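Tralta hotel breakfast log
2026-01-08
Posted by Wanigasekara

# README

Tralta is a plain CSV of hotel breakfasts, 2973 rows, one row per breakfast eaten. It began as an argument over whether scrambled eggs get worse the farther you are from a city. The argument is still open. The file is now too big to abandon with dignity.

## Columns

There are 6:

- stay_id - joins to nothing, sorry
- town - spelled however the contributor felt that morning
- eggs - 0 to 5
- coffee - 0 to 5, see below
- toaster - conveyor, slot, none, broken
- remarks - free text, often bitter

Coffee scores before April were entered on a scale where 5 meant "undrinkable." Most have been flipped. If a row praises the coffee and gives it a 1, trust the words.
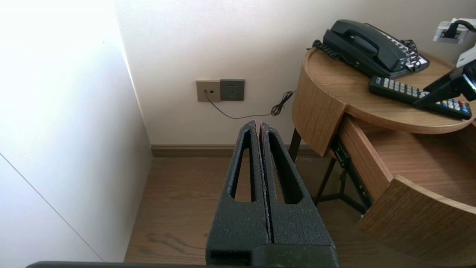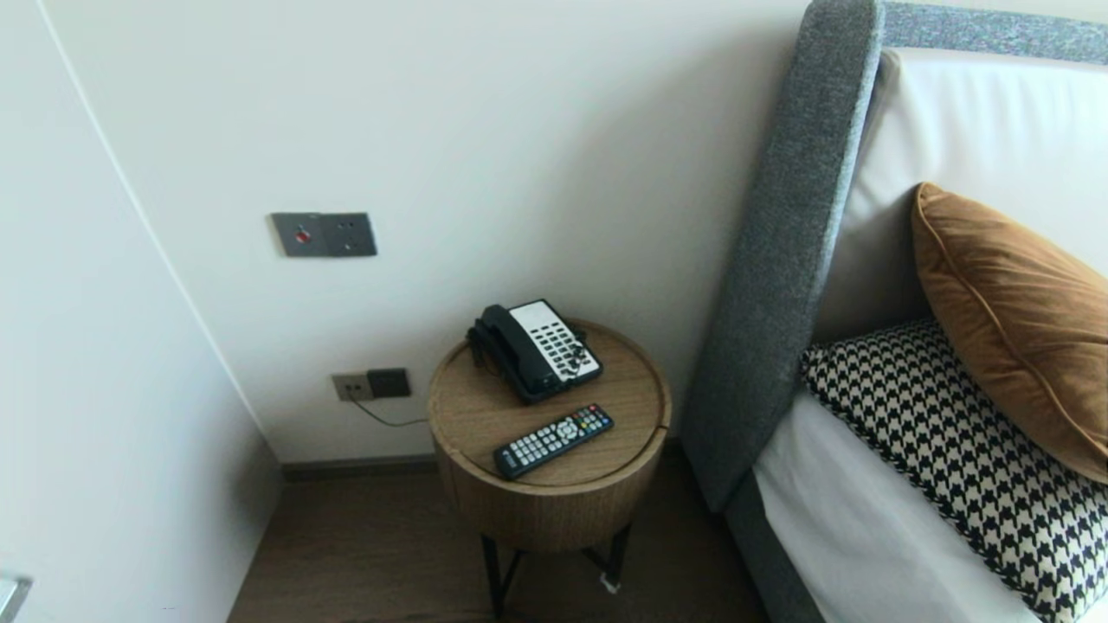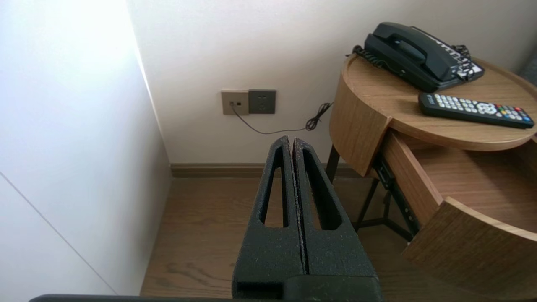
## Known problems

Six rows are lunches. One contributor rated the same waffle on two consecutive days and insists both scores stand. Blank cells in toaster mean either "didn't look" or "don't want to talk about it" - the file can't tell you which.

Prices were dropped when Wirkard, the script that converts currencies, decided everything was in kroner.

## Use

Free for any purpose. If you quote an average, say which version you used. The Cillivo branch has the duplicates removed, along with a few things that weren't duplicates. Corrections are welcome by pull request, one town at a time please.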